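농촌 구간 광가입자망, 남은 병목은 전주와 인입 공사

통신망 설계 업체 나디티스(Naditis)는 2월부터 산간 지역 1,046가구를 대상으로 광가입자망(FTTH) 전환 공사를 진행하고 있다. 기존 구간은 동선 기반 VDSL로, 교환 설비에서 먼 가구일수록 속도 저하가 컸다. 설계를 총괄하는 이 회사 망설계팀장을 만나 분기 구조와 공정 현황을 물었다.

팀장은 분기비 이야기부터 꺼냈다. "초안은 1대 64 분기였습니다. 도심이라면 문제가 없지만 이 구간은 간선이 길어 손실 여유가 부족했습니다. 1대 32로 낮추고 분기점을 두 단계로 나눴습니다." 1차 분배기는 국사 인근 함체에, 2차 분배기는 마을 어귀 전주에 설치했다. OLT 포트 수가 늘어 장비비가 올랐으나 수신 레벨은 설계 기준 안에 들어왔다고 한다.

가입자 장비는 웨스턴스(Westance)의 XGS-PON 단말로 정했다. 선정 기준을 묻자 "원격 진단 항목"이라는 답이 돌아왔다. "현장까지 차로 한 시간 넘게 걸리는 집이 있습니다. 광 수신 레벨과 재기동 이력을 국사에서 볼 수 없으면 장애 한 건에 하루가 갑니다."

공정이 가장 늦어진 부분은 전주 공용이다. 가공 구간의 전주 상당수가 이미 여러 사업자의 케이블을 걸고 있어 이격 거리를 다시 계산해야 했다. 사라티스 구간으로 불리는 계곡 쪽 노선(Sarantis)에서는 전주 12본을 교체했다. "케이블 포설 자체는 빠릅니다. 하중 검토와 승인 대기가 일정의 대부분을 차지합니다." 지중화는 하천 횡단부 2개소에만 적용했다.

접속 품질 관리는 호르누비어(Hornuvier)가 맡는다. 융착 접속점마다 OTDR로 양방향 측정을 하고, 기준을 넘는 접속점은 당일 재작업한다. 단방향 측정만으로는 모드 필드 직경 차이 때문에 손실이 실제보다 작게, 또는 음수로 나오는 경우가 있다는 설명이다.

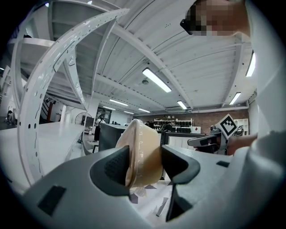 그리퍼로 컵을 집은 모습

개통 이후의 운용 계획도 물었다. 나디티스는 국사 축전지 용량을 늘리고, 간선 절단에 대비해 우회 경로를 확보할 방침이다. 다만 우회 경로는 능선 너머의 다른 사업자 관로를 임차해야 하며 협의가 끝나지 않았다. 팀장은 "단일 경로로 개통하는 것은 맞습니다. 임차가 성사되기 전까지는 복구 인력을 구간 안에 상주시키겠습니다"라고 말했다.

요금은 기존 상품과 같은 수준에서 출발한다. 동선 서비스는 가구별 전환이 끝난 뒤 30일간 병행 유지하고, 그 기간에 유선전화와 비상벨 등 부가 설비의 이전 여부를 확인한다. 인입 공사 일정은 마을 단위로 통지한다.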